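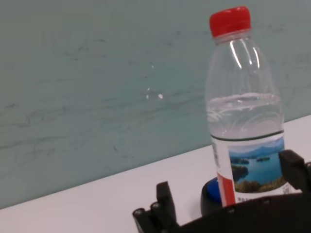
*A part-filled water bottle between the gripper's two fingers, seen from the wrist camera.*

Most small robot arms are sold on reach and lifting power. The Stellska wrist kit, from Tellier, is sold on what it can see. It bolts to the end of an arm you already own and comes as a two-finger gripper, a small camera and a box of software that ties them together. The price is 2,000 pounds before tax.

Murray Beaudoin runs the test bench at Andasa, a packaging firm that has had the kit on trial since the start of September. His job is to find out whether it can pick up the things his customers pack, and he started with drinks bottles.

"Clear plastic is where cheap cameras give up," he says. "You get shine off the shoulder, you see the wall through the top half, and then the water bends everything behind it. The label is the only solid thing to look at."

Tellier's software takes that route. It looks for the printed label and the cap first, then works out where the sides of the bottle must be. A red cap like the one on our test bottle gives it plenty to work with. Clear caps are harder, and the manual says so on page 9.

Setting up took us 15 minutes, most of it spent on the cable, which is too short for a longer arm. Teaching a new object is simple. You stand it where the camera can see it, guide the arm in by hand and press a button to save the position. The software asks for the same thing again from a few other angles – a dull job, but you only do it once for each object.

Weight is a different matter. A bottle that is half full handles differently from a sealed one, and the kit has no force sensor in the fingers. Grip strength is set by hand on a slider. Set it too low and a heavy bottle slips. Set it too high and thin plastic buckles. MacPherson's rival gripper adjusts its own grip, though it costs more and its camera is an extra.

The view from the wrist is also close. Once the fingers are either side of a bottle, the gripper body hides part of the base, so anyone placing things into tight trays will want a second camera overhead. The software accepts one, but Tellier doesn't supply it.

The warranty runs for 2 years and covers the fingers. Beaudoin is keeping his kit until the end of the trial and plans to move on to jars next – glass ones, with metal lids.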